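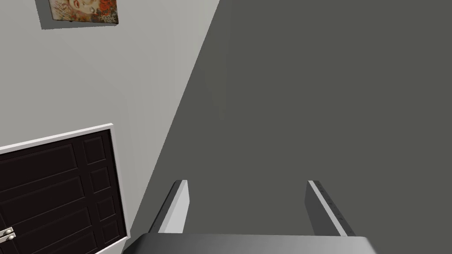
Figure 2. Simulated view from behind an open, empty gripper, with the room tilted and a door at the lower left.

6. Swapping the controller and leaving everything else alone

I put this section off for a long time, mostly because I thought I already knew how it would come out. We had been running everything on the Peñalver controller, which takes joint targets and tracks them as stiffly as you let it. The Zendel controller takes a target pose for the gripper and works out the joints on its own. My guess was that Zendel would win on anything fiddly and lose on anything fast, and I'd write two paragraphs and go home.

So I ran both on the Wutarden task set, inside our Clendham simulator, same arms, same two-finger grippers, same cameras. I kept 249 runs after throwing out 12 where the physics blew up before the arm had gone anywhere (those were spread over both controllers, and I checked, since I'd have been suspicious too). The start poses were shared, so every Peñalver run I kept has a Zendel run that began from the same spot, apart from a single leftover I used only for checking the logs.

The first thing I noticed had nothing to do with grasping. It was how the cameras behaved. A policy that looks out from behind the gripper depends on what the wrist is doing, and the two controllers get the wrist to the same place by very different roads. Peñalver tends to roll the wrist early and then travel. Zendel spreads the roll along the whole path. Figure 2 gives an idea of how much of one of these views can be plain wall and dark flat surface when the gripper is turned away like that – there's very little in it for a policy to hang on to, and you'd better hope another camera is doing its share.

I tried freezing the wrist roll during travel to see if that helped. It did for Peñalver, and quite a lot! For Zendel it made things worse, I think because the solver then had to bend the elbow in odd ways to keep up, and the fingers would come in at a slant. I spent most of a Tuesday convinced this was a bug in my wrapper. It wasn't, although I did find a different bug in my wrapper, and all the runs counted here come from after that fix.

Lighting mattered more than I wanted it to. The finger plates are light enough in most poses that you can find them easily against a dark background, but a gray finger over a gray panel is a much weaker cue, and any method that estimates the opening from pixels will feel it. I ended up feeding the measured finger opening to the policy for both controllers, so that neither one got punished for a shading problem.

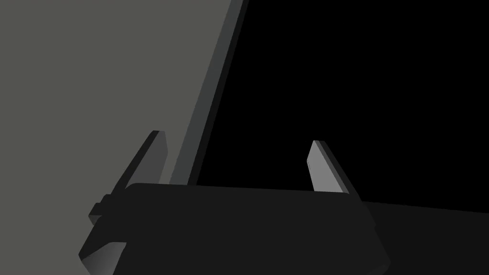

Does running the controller at a higher rate cure the shaky approach?

Only up to a point. Past that, the shaking comes from the targets themselves jumping between policy steps, and a faster controller just follows the jumps more faithfully. Smoothing the targets helped more than anything I did to the rate.

Smoothing costs you some delay, of course, and the delay is where Peñalver got its own back. With stiff joint tracking and light smoothing it reached the pre-grasp pose sooner and stopped more cleanly. Zendel drifted a little at the end of each reach, which is fine over open table and a pain next to anything with a rim.
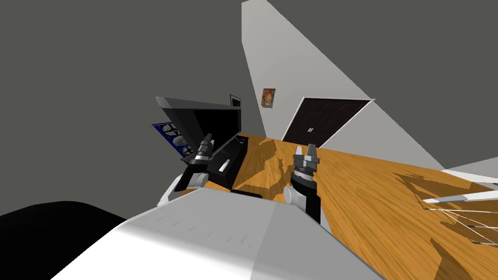

Roman Michalski

The table setup with the open black case is the one I'd pick if I had to judge a controller on a single layout. The wooden top leaves the arms plenty of space, but the raised lid limits how a gripper can come in, and the small white stick-like object lies down in a tray compartment set at a diagonal. To line the fingers up with it you want to reach and turn together, and that's the kind of motion Zendel likes. Peñalver needed an extra waypoint over the case before it would behave. I added it by hand, and I report those runs separately so that the waypoint doesn't flatter the rest.

Shadows are the other thing about that layout. An upright arm throws a dark shadow on the wood, and my early depth-free policy sometimes treated an edge like that as something to steer around. Changing the controller did nothing for this. More varied lights in training did, and Section 7 goes into how I set those up.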